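Gravthorpe Occasionwear: Fit, Fabric and Care FAQ

Sizing

How are Gravthorpe dresses sized?
Each style is graded from a single base block. Bust, waist and hip measurements on the size chart are body measurements, taken over light undergarments. Garment measurements are listed separately under Details on each product page. Do not compare the two directly; the difference between them is wearing ease, and it varies by style.

What if I fall between two sizes?
For woven styles with no stretch (Auer, and the lined version of Fudeck), order by your largest measurement and have the rest taken in. For knit styles (Lullis), order the smaller size unless your hip is the measurement that falls between.

How is dress length measured?
From the high point of the shoulder to the hem, at center front, with the garment laid flat. Strapless styles are measured from the top edge at center front. Bias-cut skirts are hung before the hem is marked, and can still drop slightly in wear.

Do you offer petite or tall lengths?
Auer and Lullis are cut in regular and tall. Tall adds 2 inches between waist and hem and leaves the bodice unchanged. We do not cut petites at present. A regular Auer can be shortened from the hem without affecting the back vent, provided no more than 3 inches are removed.

Fabric and construction

What is the Auer dress made of?
The shell is a mid-weight viscose and acetate crepe. The lining is cupro. Bodice seams are fused on the wrong side to keep them from stretching, and the neckline is stay-taped. The zipper is a concealed nylon coil, set by machine and finished by hand at the top.

Is the Lullis dress see-through?
The body is double-layered jersey and is opaque in every color, including ivory. The sleeves are a single layer of mesh and are sheer by design.

How are the sequins on Fudeck attached?
Each sequin is lock-stitched to a tulle ground, then the panels are cut and the sequins removed from the seam allowance so that seams lie flat. Sequins along the seam line are replaced by hand after assembly. A small packet of spares is attached to the inside label.
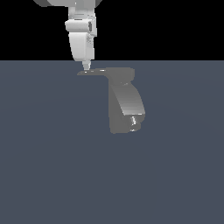
A sequin that comes loose can be sewn back with a single strand of polyester thread. Pass the needle up through the hole, over the edge, and back down through the tulle, then knot on the wrong side. Avoid glue. It stiffens the tulle and leaves a mark that dry cleaning will not lift.

Why does my crepe dress look darker from one direction?
Crepe yarns are highly twisted and reflect light unevenly. All panels of one dress are cut in the same direction from the same roll, so any shading should be even across the garment. If one panel differs from its neighbor, contact us with the style number and a picture taken in daylight.

Care

Can any of these dresses be machine washed?
Lullis can, on a cold gentle cycle, inside out, in a mesh bag. Dry it flat. Auer and Fudeck are dry clean only. Tell the cleaner that the Fudeck sequins are heat-sensitive, as steam will curl them.

How should I store a beaded or sequined dress?
Fold it loosely with acid-free tissue between the layers and keep it in a box. Long-term hanging puts the full weight of the trim on the shoulder seams. Plain crepe can be hung from the ribbon loops at the waist — these are there to carry weight, so please leave them in.

How do I remove creases after shipping?
Hang Auer overnight. If creases remain, press from the wrong side on a low setting with a dry cloth. Lullis rarely needs pressing.

Alterations and returns

Do you do alterations?
Yes, on our own garments only. Hems and side seams take 9 working days from the day the dress reaches the workroom. Strap and shoulder work is quoted individually by Burgi Kofler. Side seams on woven styles carry enough allowance to be let out by one size. Knit styles cannot be let out.

Can I return an altered dress?
No. Please try the dress on with the shoes and undergarments you intend to wear before requesting any work.

What is the return period?
12 days from delivery, unworn, with the hang tag in place. The tag on Fudeck is sewn at the left underarm and can be worn inside the dress while trying it on.

Who do I contact about a fault?
Write to Emmanuel Makokha in customer care and give the order number, the style and the location of the fault. Messages received after noon on Thursday are answered the following week.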